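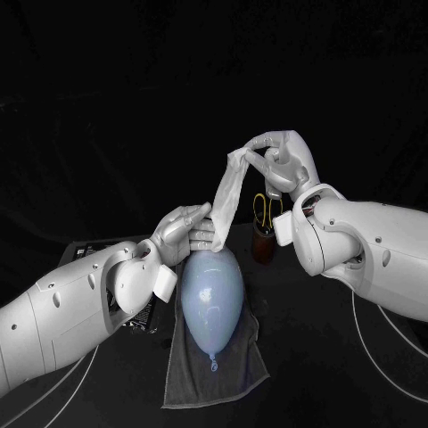
A light blue balloon on a folded grey towel, between two white robot arms.

The calf is two muscles that behave differently, and most of the argument about when a footballer can return from a calf strain comes down to which of them is damaged. The gastrocnemius crosses both the knee and the ankle. It is the visible one, it does much of the work in acceleration and jumping, and when it tears the player generally knows. The soleus sits underneath, crosses only the ankle and carries load through almost every stride of a match. A soleus injury often presents as tightness. The player finishes the session, reports stiffness the next morning and is back on the pitch two days later with a problem that has not been found.

At Clastthorpe, a semi-professional club with a women's side and a men's side sharing one medical department, calf complaints have been logged by muscle for 4 seasons. Mayuree Thongdee, the head physiotherapist, started the log after a run of midfielders who passed every test the club had and then broke down in the second half of their comeback match.

"Our test was a straight-knee heel raise and a sprint," she says. "Both of those favour the gastroc. We were clearing the wrong muscle."

The club now tests with the knee straight and again with the knee bent, which shifts the demand to the soleus. Each raise is done to a metronome, on one leg, from a small incline, to a fixed height marked by a string. The set ends when the heel fails to reach the string or the player falls behind the beat. Players are screened in pre-season so that each has a baseline, and the injured side is compared with the player's own earlier figure as well as with the other leg. Thongdee considers the first comparison more useful. A player who has been limping for a fortnight has usually lost capacity on both sides.

Load is the harder quantity. A heel raise against body weight is a modest demand next to running, where the forces through the calf reach several times body weight at each contact. Strength work at Clastthorpe is therefore done seated, with a bar across the knees, and progressed until the player can manage a heavy set without symptoms that evening or the following morning. The morning report matters. Soleus pain has a habit of arriving late, and a session that felt clean at 4 in the afternoon may look different over breakfast.

Imaging helps less than supporters suppose. A scan can establish whether there is a tear, where it sits and whether the connective tissue running through the muscle is involved. That last point has the most bearing on the forecast, as strains that extend into the central tendon or aponeurosis tend to take longer and recur more often. A clean scan does not settle the matter in the other direction. Players with real symptoms and unremarkable images are common enough that Thongdee keeps a separate code for them.

"The coach hears 'nothing on the scan' and picks the team," she says. "I have learned to bring the strength numbers into the room first."

The coach in question is Huia Bolger, who played on the wing for Ruawai before a calf problem of her own ended one season in October and spoiled most of the next. She does not dispute the account. A small squad makes every absence expensive, and a player who says she is fit is difficult to leave out. Bolger's compromise is a written plan agreed before the first day back in training, with a set number of minutes for each of the opening matches. The minutes can be reduced on the day. They can't be increased, even with the score level and the bench thin.

Running is reintroduced at a steady pace, and the choice of pace causes some confusion. Slow jogging is often assumed to be the gentle option. For the soleus it may not be, as each kilometre at a jog involves a large number of contacts with the ankle bent and loaded. Clastthorpe uses short repetitions at a moderate speed with walking between them, on grass, in the player's usual trainers. Boots come later, and only for part of the session. A flat-soled boot with a stiff plate changes the angle at the ankle enough that Thongdee treats the switch as an increase in load in its own right. 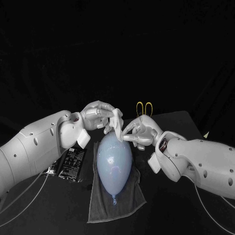 Distance follows speed and then change of direction follows both. The figures are tracked with a GPS vest, and the staff watch two of them closely: total distance and the number of hard accelerations. Oranuch Wannasri, the club's performance analyst, set the return threshold from the squad's own match data, by position. A central midfielder has to complete 7 sessions without a symptom flag before she is available, and the last two must include an acceleration count comparable with a full half at her position.

Wannasri is careful about what the data can support. Over the period of the log the club has recorded 497 player-weeks with some form of modified training, and 224 of those were attributed to the calf. The share is high. She puts part of it down to reporting, as players who once kept quiet about tightness are now asked about it every morning on a form. Another part is age. The men's side is an old one, and calf strain is among the few muscle injuries where the risk climbs steadily with the years.

"You can't read a cause off a spreadsheet this size," she says. "You can see who keeps coming back."

Recurrence is the figure the department cares about. A previous calf strain is the strongest predictor of another, and the early weeks after return are the most exposed. The heavy seated work therefore continues twice a week for the rest of the season, well after the player has stopped thinking of herself as injured. Compliance is poor. Ratree Limsakul, a holding midfielder who has had two soleus strains on the left and one on the right, admits that she dropped the exercises after her first return and did not connect that with the second strain until the dates were put in front of her.

"It felt like homework for a subject I'd passed," she says.

She now does the sets before training, when there is a bar free and no reason to be anywhere else. Her bent-knee count on the left has stayed within two repetitions of the right since pre-season.

Fongchan Klinhom, who looks after strength and conditioning at rival club Drimlow, follows a similar scheme but disagrees on one detail. He does not hold players to equal sides before running resumes. Running, in his view, is part of the loading programme, and a player kept off it while chasing symmetry loses tolerance to the one task she needs. Drimlow's players start running earlier, in smaller amounts, and finish the strength work alongside it. Thongdee has read his protocol and thinks it suits gastrocnemius injuries well. For a soleus strain with tendon involvement she would still wait.

The two departments have agreed to code their injuries the same way from next season, using a shared form with separate fields for muscle, site and connective tissue. Reinjury will be counted from the first full training session, as the clubs have until now used different starting points and their recurrence rates could not be compared.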